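Gruvar Workshop News
24 Sep 2024

Bench notes, the quick version. Two-arm table is up to run 503 and the new finger pads are on order, again. Read this before you book time on it.
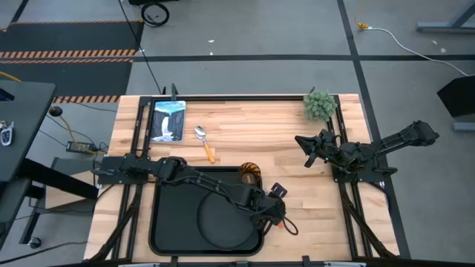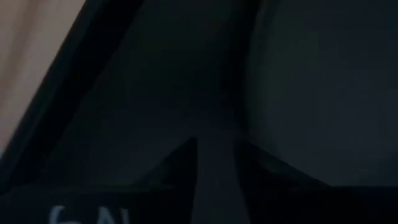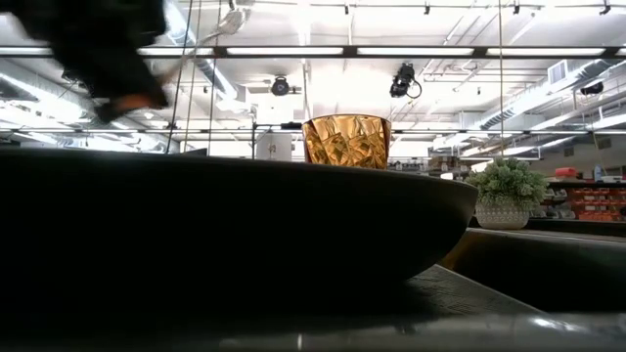
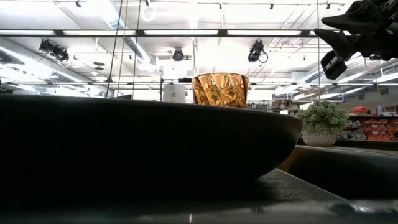 Cable slack is the thing I want to talk about, because it has cost us more evenings than any bug in the code. We zip tied everything tight back in April. Looked great. Then the wrist turned past a certain point, the plug walked out of its socket and the arm went limp over the table. Three times before I caught on. So now each wrist gets a loop, like the one hanging down from the left gripper over by the black tray, and you leave it alone. Please do not tidy it. If the loop snags on a glass or the rim of a dish, move the glass, or shorten the loop by one clip and write it on the sheet. The amber tumbler is the glass in this setup, so try your loop against that first, at slow speed, both arms, before you run anything for real. And go easy on the plant, the right arm parks pretty close to it.

Other stuff, no order.

Grip force. Default in the Nandine config is now 100. Somebody had it at 1311, which I think was a typo but who knows. If you change it, change it back when your done.

Wrist view is dark up close. Known. Don't crank the exposure to fix it, the side views wash out worse. Waiting on a small LED ring from Gallegos.

Logs. The Plunine drive is filling up, 3734 files in the top folder alone and half of them named "test". Put yours in a dated folder. I will start deleteing the loose ones next week, no further warning.

Still wanted: M5 T-nuts, a decent crimper that is not the red one, and somebody patient to redo the strain relief on the right arm. Pizza is on me for that last job. Sign up on the clipboard by the door.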